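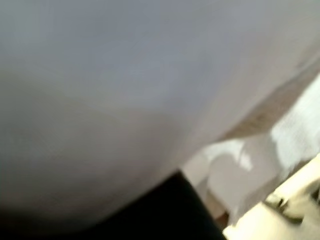 Projects > Istach > Household chores > README

Reading time: 2 minutes

Print | E-mail

# Istach Bedding Set

Istach is a small collection of recordings for work on household chores with cloth. It was put together by Elsa Wallin and Dario Longo at Pruvotik to help answer a narrow question: can a two-armed machine handle bedding well enough to be left alone with it? Our answer for now is no.

## Contents

- 66 episodes, each in its own folder
- 2 views per episode, wrist and head
- joint positions for both arms and hands
- a notes file, written by the operator

## Why sheets are hard

A plate keeps its shape when you pick it up. A sheet doesn't, and it hides whatever is behind it. Close to the cloth, the wrist view often goes to a gray blur and the policy has to work from the head view and the joint readings. The head view has its own trouble when the sheet is overhead: one palm can be flat against the underside while the other hand only reaches the hem, and large shadows on the fabric are easily taken for folds.
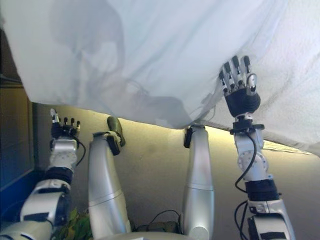
## Known problems

Edge labels were drawn by hand by Katia Santoro and are missing in 9 episodes. Legs in the head view confuse some arm segmentation models, so mask them first. Lighting was not held constant.

## Use

Fine for training and for testing cloth perception. Please don't quote it as proof that a robot can make a bed. Full-task success is not scored in this version. Arturo Bianchini is working on a scoring sheet for September.

## Changes

11 May 2025: fixed wrist timestamps, removed duplicate folders.

Questions go to Nives Fontana at Pruvotik.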